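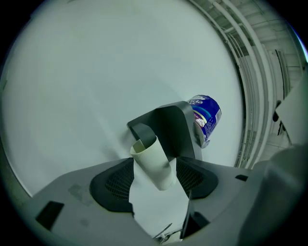 I care a lot about what ends up sitting around in small restrooms, and this section is me finally getting to write about it. Cups are my favorite case. A plain white paper cup has no business near a toilet, and yet there it is, right next to a blue container with curved white lettering! We logged 283 stray items over 9 visits to the Clidari building, and drinkware came up again and again (Sunday was the worst day by far).

Spare rolls were the other big one. People like them within reach, so the top of the holder becomes a shelf.
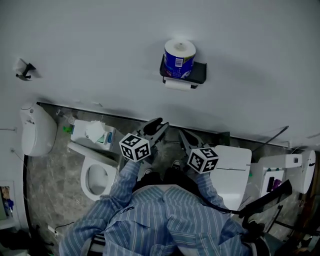 Figure 3. Spare roll in its blue plastic wrapper, kept on top of the black wall holder.

I'd count that one as stored, but Ntuli and I still argue over it.

Home | Issues | Authors | Contact

Comments
Pao-chu Cheung: Ours live on top of the holder too. Stored!
King-fai Su: Did you log lids separately from cups?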